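# About us

Hi, and welcome! We're Drellstead, a small shop that writes and tests house rules for home robots. I started it in May with a borrowed desk and a very long list of things I never wanted to see a robot arm do in somebody's bedroom. I still have the list. It's longer now.

What we do all day is pretty simple to explain. A company sends us a robot that's meant to work in people's homes (well, the software for one, usually) and we run it through simulated rooms and check how it behaves against our own rulebook, which we call Pretasus. There are 384 rules in it at the moment. Some are big serious ones about speed and stopping distance. Others are more like manners -- don't linger in a doorway, slow down near a bed, treat every door as if a person could come through it.

I get asked a lot why we bother with beds and armchairs when we could test in a nice tidy empty room. Well, homes are full of stuff! Soft things, glass things, things standing right where you'd like to turn. So our rooms are furnished, and we go through them one view at a time. 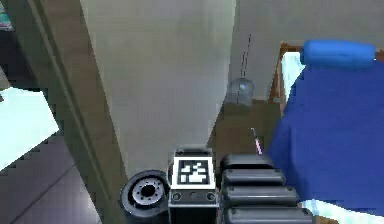
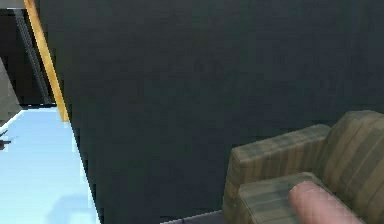
A bedroom with a glass pendant lamp in the first, and a pink finger on a striped armrest in the second.
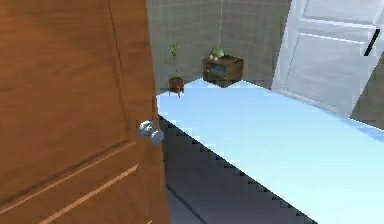 *Simulation renders: Drellstead / Rotada room set*

The Rotada room set is our own, and we keep adding to it. I'm especially fond of the doors. A half-open door is a lovely test, as the robot can't assume it knows what's behind it, and our rule says it has to slow down before it gets there and wait if its view is blocked. Lamps get their own page in Pretasus too. Hanging glass means extra clearance, no exceptions, and I've had some lively phone calls about that one.

Chairs are where people argue with me the most. Our rule is that touching furniture is fine if the task calls for it, but the contact has to be light and the log has to say it was on purpose. An arm that bumps a chair and carries on without recording it gets a note from us every time.

A full review is 300 runs. You get the logs, our notes in plain English, and a call with me where you can grumble. We don't hand out stickers or badges, so please don't ask for one! We tell you which rules you met and which you didn't, and then you fix things and come back.

Our office is in Hepburn, up one flight of stairs, and visitors are welcome if you write first.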